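Tandville Neighbors Help Board
Home & Garage > Floors and Surfaces

How do I get light scuffs off a dark gray painted workbench top?

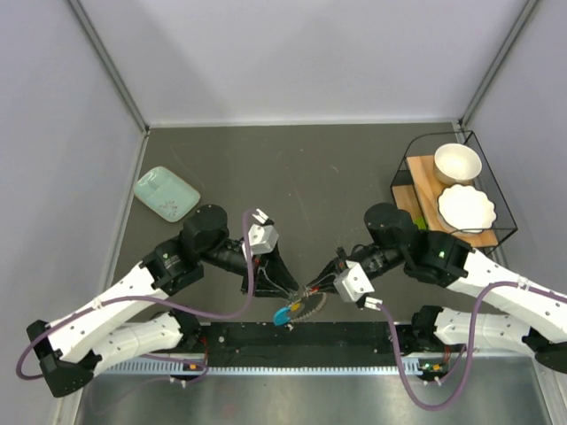 Do I have to strip the whole top before I repaint it?
You only need to strip it if the old paint is peeling or soft. If it's still stuck down tight, clean it well, sand it dull and paint right over it.

OK, that's the short version I got from my neighbor, and I'd love to hear from people who have done this, because I'm a bit nervous about it. I have a bench in the garage that I painted dark gray when we moved to Plelwood. It's a solid old thing, the top is one big slab, and I used leftover porch paint from the basement. It looked great for a while! Now it has pale scratches all over and these cloudy smudges that come back every time I wipe them. I've tried dish soap and I've tried one of those white foam erasers (which left a shiny patch, so now I have a shiny patch too).

I don't mind repainting, I just don't want to spend a whole weekend on it and be back here in July asking the same thing. I use the bench for potting plants, fixing bikes and wrapping presents, in that order. Nothing heavy. What would you put on it, and how long do I have to stay off it afterward?

Thanks!
Ileana Munteanu

Samuele Colombo
Hi Ileana! I've repainted my own bench twice, the first time badly, so let me save you the first time.

Your smudges sound like grease or old wax sitting on the paint. Dish soap moves it around and then it dries cloudy. Get a degreaser, the kind for kitchen hoods is fine, spray it on, give it 5 minutes and wipe it off with clean rags. Keep changing the rag. Then go over it with plain water and let it dry overnight. You may find half of what you thought was damage is gone, in which case stop there and enjoy your weekend.

If you still hate it, sand it. I start with 100 grit and go along the length of the bench with a sanding block. You're not trying to reach bare wood, just get rid of the shine and feather out the scratches so you can't catch a fingernail on them. Your eraser patch will disappear at this point too. Vacuum, wipe with a damp cloth, wait until it's dry.

For paint, I'd skip the leftover porch stuff. How long has that can been down there? Mine had gone lumpy and I used it anyway – that was the bad time. Buy a fresh can of floor enamel and use a small foam roller. Two thin coats beat one thick one by a mile. I leave 12 hours between coats even when the can says less, but my garage is cold and damp so yours might be quicker.

Staying off it is the hard part. It feels dry the next morning and it is NOT ready. I put a bike wheel on mine on a Tuesday evening after painting on the Sunday and it pulled up a ring of paint the size of a dinner plate. Give it a full week before anything heavier than a roll of wrapping paper. Clay pots are the worst because of the rough bottoms, so maybe get a tray for those.

And if you want it a bit tougher, a clear water-based topcoat helps. Go for satin. Gloss shows every single thing on a dark color, ask me how I know.

bogdan_shed
just flip the top over if its one slab. did mine in an hour, other side was like new

Ileana Munteanu
Oh wow, I never even thought of flipping it! I went and looked and it's glued at one end, so no luck there, but thank you Bogdan.

Samuele, I did the degreaser this morning before work and the cloudy bits really are much better. The scratches are still there so I think I'll go ahead and paint. The hardware store on Storbridge Road has floor enamel in a gray that's close to mine. Would you do the front edge as well, or leave it?

Samuele Colombo
Do the edge, and do it first with a brush, then roll the top while the edge is still wet so you don't get a line. Round the corner off a little with the sandpaper before you start, sharp edges are where mine always chips. Send a picture when it's done!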